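Virkard 206 Display Shelf: Set-Up Guide
Section 3: Getting Your Figures on Show

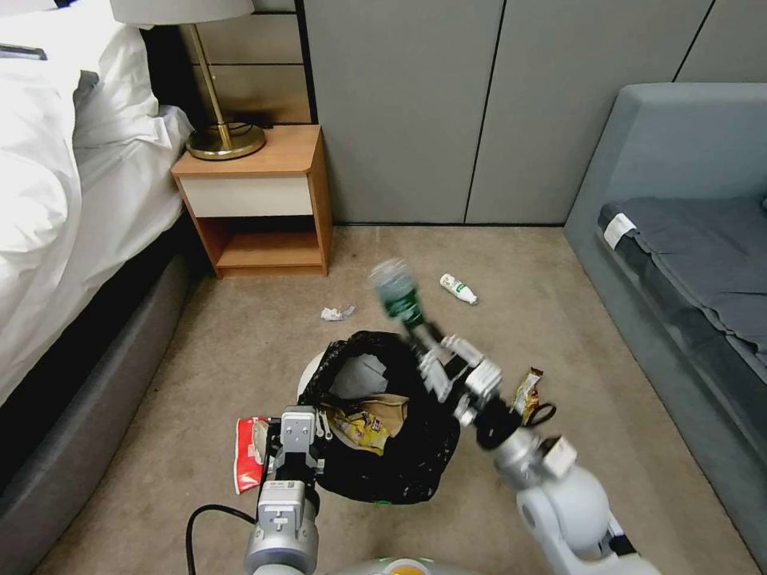
A green bottle held over an open trash bag on the bedroom carpet.

Now for the fun part! The shelf is on the wall, the lights are plugged in, and your collection can finally come out of its boxes. Take your time with this section (an evening is fine, a whole weekend is even better).

Before you start
Wipe each tier with a dry cloth and let the light strip run for 9 minutes. If any section flickers, go back to Section 2 and reseat the connectors.

1. Sort your figures by height. Put them in the boxes they came in or line them up on a bed or table, tallest on the left.

2. Place the big ones first. Leader-size robots, dragons, anything with wings: they all belong on the bottom tier. Each tier holds up to 300 ounces, spread evenly.

CAUTION: Do not load the top tier first. The shelf can tip forward on its bracket until the bottom tier has weight on it.

3. Choose a pose before you reach for a stand. Plenty of transforming figures balance beautifully on their own once the hips are set a little wide and the heels are folded all the way out. Check for loose ankle joints, especially on older toys.

4. For flying or leaping poses, push an Itum peg stand into the slot at the back of the tier until it clicks. Fit the clip around the waist of the figure. Never clip a painted forearm or a clear plastic part.

NOTE: Chrome parts scratch very easily. Slip the felt sleeve (bag K) over the clip first.

5. Set the risers behind the front row and fill in with your smaller figures. Try turning the back row slightly toward the middle. Saadet Çınar, who designed the risers, sets hers this way and it looks terrific, like a team shot off a movie poster!

6. Slide the front panel down its track. Stop if you feel it touch anything, and move that figure back.

7. Set the light to 3,000 K for warm reds and golds. Use the cooler setting for silver and gray paint.

CAUTION: Keep the shelf out of direct sun. White plastic yellows, and stickers lift at the corners.

Instruction cards, spare missiles and extra hands fit in the drawer under the bottom tier. Label the bags as you go. To add a second shelf beside this one, continue to Section 4, Linking Two Units.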